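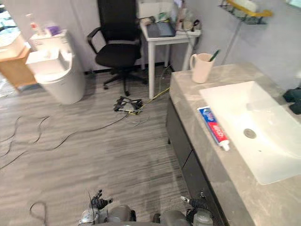

Killico Dental Group Extends Evening Hygiene Appointments
30/01/2020

Killico Dental Group is pleased to inform patients that evening hygiene appointments, first offered at our Osach office in December, will now be available at the Jatoi office as well. Cleanings, gum health checks and fluoride treatments may be scheduled until 8 p.m. on Tuesdays and Thursdays at both locations.

The change follows a review of our appointment records. Of the patients who booked an evening visit at Osach during the first weeks of the program, 76 had not seen a hygienist in more than two years. Many told our front desk staff that they could not leave work during the day or had no one to look after their children before dinner. We currently care for almost 2,000 patients across the two offices, and we expect that a good number of them will find the later hours easier to keep.

Dr. Arsalan Chaudhry, who oversees preventive care for the group, asks patients with a history of gum disease to give particular thought to their recall schedule. "A six-month interval suits many adults, but it does not suit everyone," Dr. Chaudhry said. "Some of our patients do better when we see them every four months. Your hygienist will recommend an interval at your next visit, and you are welcome to ask how it was chosen."

Patients are reminded that bleeding during brushing or flossing should be reported to the office, even when there is no pain. Please continue to brush gently along the gum line and to clean between the teeth once a day until you have been seen. Patients who take blood thinners or who have recently had joint surgery should tell us when booking.

Evening appointments are limited to hygiene services. Fillings, crowns, extractions and denture adjustments will continue to be scheduled during regular office hours. Emergency calls received after closing are answered by the dentist on duty.

Parking at the Jatoi office is available in the Duvton Street lot, which remains open until 9 p.m. The front entrance is locked at 6 p.m., and evening patients should use the side door and ring the bell.

To reserve an evening appointment, please call either office or speak with the front desk at your next visit. We ask for one full business day's notice of any cancellation.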